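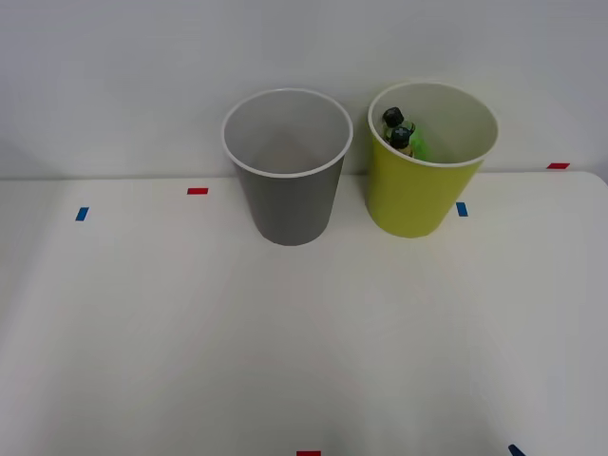 Kapitel 4
Der Arbeitsplatz: Tisch, Marken, Becher

Zuletzt aktualisiert: Mai

Im vorigen Kapitel wurde der Arm Prula zusammengebaut und verkabelt. Bevor er zum ersten Mal etwas greift, braucht er einen Platz, an dem sich eine Aufgabe beliebig oft unter gleichen Bedingungen wiederholen lässt. In der Gemeinschaftswerkstatt Piltbridge dient dazu ein weißer Tisch vor einer hellen Wand. Zu Hause genügt eine Platte von 795 mm Breite, sofern sie nicht wackelt und matt ist. Glänzende Flächen spiegeln die Deckenlampe, und die Kamera hält den Reflex leicht für einen Gegenstand.

4.1 Marken kleben

Die Bezugspunkte werden mit kurzen Stücken farbigem Klebeband festgelegt. Wir verwenden Rot und Blau. Die Stücke müssen nicht parallel zueinander liegen, sie dürfen sich aber nach dem Einmessen nicht mehr verschieben. Löst sich eine Ecke, wird das ganze Stück ersetzt und die Position neu eingetragen. Die Koordinaten stehen in der Datei, die das Programm Ullell beim Start einliest. Wer von Hand einträgt, gibt alle Werte in Millimetern an, gemessen von der linken vorderen Tischecke.

4.2 Die Becher

Als Behälter eignen sich Becher, die oben weiter sind als unten. Für die Übungen dieses Kapitels stehen zwei davon nebeneinander, ein grauer und ein gelbgrüner. Der Abstand bleibt klein, damit beide zugleich im Bild der Kamera liegen. Der Greifer kommt von der Seite über den Rand und braucht dort freien Raum.

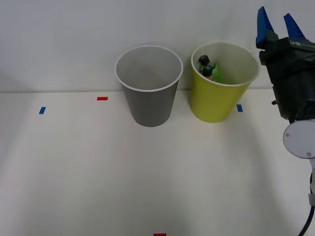 Abb. 4.1: Geöffneter Greifer rechts neben den beiden Bechern. Der graue Becher wirkt leer, im gelbgrünen steckt ein Teil mit dunklen Kappen oder Knöpfen.

Leichte Becher kippen, wenn ein Finger den Rand streift. Abhilfe schafft ein Stück doppelseitiges Klebeband unter dem Boden. Die Grundstellung der Finger wird im Menü Sung gesetzt, die Öffnungsweite beträgt zunächst 51 mm. Kleinere Werte sind erst sinnvoll, wenn der Arm die Marken zuverlässig anfährt.

Übung 4.1 beginnt mit dem Anfahren der blauen Marke neben dem gelbgrünen Becher. Gegriffen wird dabei noch nicht.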